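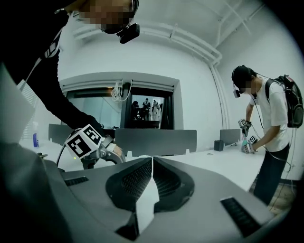

Hollis reckons the play is in the linkage and the pads were never the problem, and after tonight I am inclined to agree. I had blamed the pads for most of September. They are an easy target, being the only part that visibly wears.

Procedure, so I can repeat it. Clamped the body of number 2 in the bench vise with soft jaws, closed the fingers on a feeler gauge, and put the dial indicator against the left fingertip. Pushed by hand in the closing direction, then let go. It did not come back to zero. Swapped to the right fingertip and it did, every time. Same pads, same batch of mesh, same glue. So the fault is on one side and behind the finger.

Pulled the left finger. The pivot pin is fine. The bore in the printed link has gone oval along the load direction, enough to catch a fingernail on. These were the early links, printed flat, which puts the layer lines in the worst place. I knew that at the time and printed them flat anyway to avoid supports. Reprinted on edge with 42 per cent infill and three extra walls, and left the bore undersize for reaming. The first one lifted off the plate at one corner. The second is on the printer now.

Vaughn wants to go to brass bushings and be done with it. It is the better answer. It also means opening up the housing on all of them, and the bosses are thin on the trigger side. I told him I would do one pair and see whether the boss cracks when the bushing is pressed. He has offered his arbor press, which is at his place, under things.

Marker cubes: the new mount holds position when the cube is taken off and refitted. Checked by fitting and removing it 20 times and looking at the pose estimate after each. The spread is smaller than the jitter from the tracker itself, so I am calling it finished. The screws still want thread locker. I used the weak grade on the first one and could not find the bottle for the rest.

Firmware: the encoder on the trigger was reporting backwards on the left-hand units. Sign error, mine. Emmett found it while looking for something else and left a note in the Wikatden log at 6 a.m., with the line number and no comment. Fixed, flashed, tested on the bench supply. I have not gone back through the old recordings to see which ones carry the wrong sign. There should be a build number in the header. If there isn't, I will have to work it out from the file times, and the clock on the Skirnier laptop was wrong for part of the month.

Cable strain relief still outstanding. Zip tie for now.

To get: reamer, 3 mm, a proper one. Thread locker. More of the mesh, if Abundio has not used the roll for his drawer liner. Ask Vaughn about the press.

Printer says two hours left. I will ream the link in the morning when it has cooled.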